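MINUTES - HOUSE MEETING, MILLACH BUILDING
May, 7:00 p.m., common room

Present: six residents, which is a quorum if the rule about the ground floor counting as one household still stands. It was agreed that it does until somebody finds the rule.

Apologies: second floor rear, by a note under the door.

1. Minutes of the last meeting

Approved, with one correction. The phrase "a lively exchange about bicycles" is to read "an exchange about bicycles."

2. The lost property table

This took up most of the evening. The big brown table was moved into the common room in winter as a temporary measure and has been the lost property table ever since. Second floor front asked whether it could go back to being a table. First floor replied that it is a table, and that this is the trouble with it - anything with a flat top in this building ends up holding other people's keys.

The chair read out the existing policy, adopted two years ago: items are to be left near the front edge, where they can be seen, and claimed within a month. Residents present were invited to look at the front edge and say whether the policy was being followed.

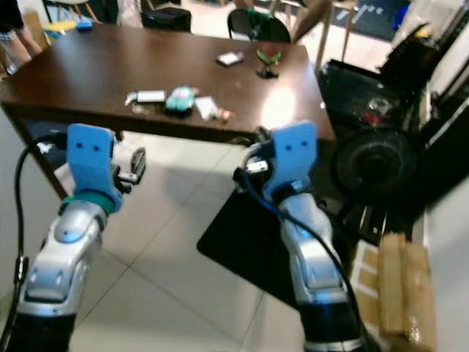 It was generally felt that the front half of the policy is working and the claiming half is not. Third floor said people walk past their own belongings every day on the way to the mailboxes. Ground floor said that in their experience nobody recognizes a thing as theirs until it has been thrown out, at which point it was their grandmother's.

A proposal to put everything in a shoebox was discussed. Against: the last shoebox went missing and would have had to be entered as lost property. For: it would take up less room. Defeated, four votes to two.

A proposal to go through the items one at a time was carried, with some sighing. 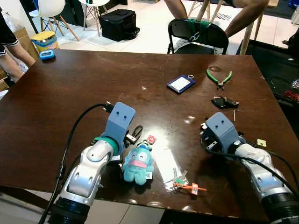
Item 2: the table, with the turquoise keychain, the bagged keys and the green-handled pliers.

Turquoise plush keychain. Much admired. Third floor thinks it is a dinosaur. First floor thinks it is a ghost that has had a good lunch. The minutes will call it "the keychain." If unclaimed, it is to be hung on the notice board as a sort of mascot. Ground floor asked that their objection to having a mascot be recorded, and it is.

Keys in a clear bag, orange tag. Considered urgent, on the grounds that somebody is presumably getting into their apartment some other way. A notice will go up by the front door. The notice is not to say which keys they are, so that the owner has to describe them. Second floor front pointed out that these minutes are also posted by the front door. This was conceded. The secretary was asked to leave out the details and has, as you can read, left in the tag. Claimants will be asked about the rest.

Pliers and the small hex key. Two residents claimed the pliers at once and neither claimed the hex key. Both were asked what they had last used the pliers for, and both said the radiator. Pliers to stay on the table until one of them gives in. The hex key is thought to have come out of a Stirivholm bookshelf kit, like every other hex key in the building, and goes in the kitchen drawer to join its relatives.

Card holder, dark blue. To be handed to whoever's it is. Ground floor will ask on the stairs.

The plant. Raised by first floor under this item although it is not known to be lost. Nobody claimed it and nobody wanted it removed. Watering to continue on the present basis, meaning whoever remembers.

3. The state of the table top

Second floor front noted that the surface is scuffed and asked if it could be refinished. A price of $400 has been had from Valtonen, who would take the table away for 20 days. There was real interest in the idea of the table being taken away. Less in the $400. Deferred.

Felt pads for the undersides of things were suggested as a cheaper course. Approved up to $5.

4. Folding chairs

Chairs borrowed from the common room should come back to the common room. This was agreed at the last meeting too, and at the one before that. Residents who have become attached to a chair are asked to say so openly.

5. Boiler

Tekholm did not come. Tekholm will be telephoned again. First floor asked that the minutes convey a certain tone here.

6. Any other business

The bicycles were mentioned. The chair moved on.

Actions
Notice about the keys - second floor front
Felt pads - third floor
Call Tekholm - first floor, who has the voice for it
Find the quorum rule - carried over

Meeting closed at 8:40 p.m. One umbrella was left behind and has been put on the table.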